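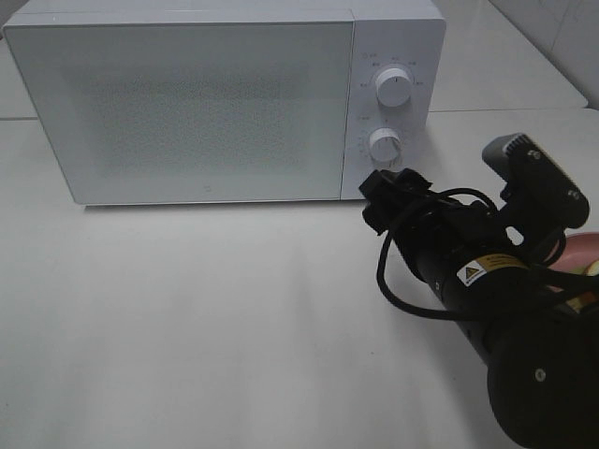 Plarkby Life Story Kit: what we got out of it (and what I'd skip)

Posted February 13, 2025

My aunt Yanti Mandagi has been telling me for years that she wants to write her own obituary. She's in excellent health, she just read one too many in the paper that got the hometown wrong and left out a sister, and she decided she wasn't leaving hers to us. So for her birthday I bought her the Plarkby Life Story Kit, and then of course I ended up doing most of it with her at the kitchen table.

What you get is a box of 451 question cards, a fat spiral workbook, a fold-out family chart and a login for the website, where you can type everything up and have it printed. The cards are sorted by time of life: childhood, school, work, moving around, marriage and kids, later years, and a weird little pile called "Odds and Ends" that turned out to be our favorite.

The cards first, they're the reason to buy this. Most kits I've looked at ask you things like "What are you most proud of?" and you sit there feeling like you're in a job interview. These are much smaller. Who taught you to drive? What did your first paycheck go to? Which neighbor were you scared of? Yanti pulled the one about the first place you lived away from home, and I got the boarding house, the landlady, the bus line, the roommate who borrowed her good coat and moved to Oregon in it. I've known this woman my whole life and had never heard one word about the coat!

She also remembered the year she went to work in the office at Kwok, the button company, which the whole family had down wrong by two years. My mother had it written in her Bible and everything. We fixed it.

The workbook I like less. It's handsome, but the lines are narrow and the pages are slick, so a gel pen smears all over the side of your hand. (Use a plain ballpoint.) It also gives every card the same half page, and that's way too much for "favorite candy" and nowhere near enough for "tell about your wedding." We gave up after the school section and used a yellow legal pad, and I typed it up at night.

The family chart is fine if your family is simple. Ours isn't. My grandfather married twice and there are half-siblings on both sides, and the chart has one box for a spouse and that's it. I taped on extra paper. My friend Gunārs Lepik has the older version of this kit and he says his had the same problem, so they've had time to fix it.

Now the website. The typing part works well, it saves as you go and I never lost anything. There's a tool that takes your answers and lines them up by date into a short draft you can use as an obituary or for the back of a funeral program, and I expected it to be terrible. It was decent! Stiff, but the dates and places came out in order, and it left a blank where we hadn't filled in the parents' names so we'd notice. Yanti crossed out "beloved" in four places and added the bowling league.

What I didn't like is that the draft stops at 3000 characters, and it doesn't tell you until you're over. Ours quit halfway through the grandchildren. You can copy it out and finish it yourself in any word processor, so it isn't the end of the world, but they should say so on the box.

Printing costs extra. You get one softcover book included, and after that you pay per copy. We ordered 6 more, one for each of the cousins, and they came well packed with one cover a bit scuffed. I emailed and a man named Teodor Bakke wrote back the same afternoon and mailed a new one, no arguing. Photos print a little dark, so lighten them up before you upload.

I did look at Justik before buying. It's cheaper, but everything is done on the phone app and my aunt won't touch an app. Stollum makes a nice leather one, with far fewer questions, and to me it felt more like a gift for somebody's shelf.

Would I buy Plarkby again? Yes, for the cards, and I've already lent them to my neighbor, who wants to get her dad talking. Just pick up a legal pad on your way home. Yanti is on her second one, and we still haven't finished the marriage and kids pile.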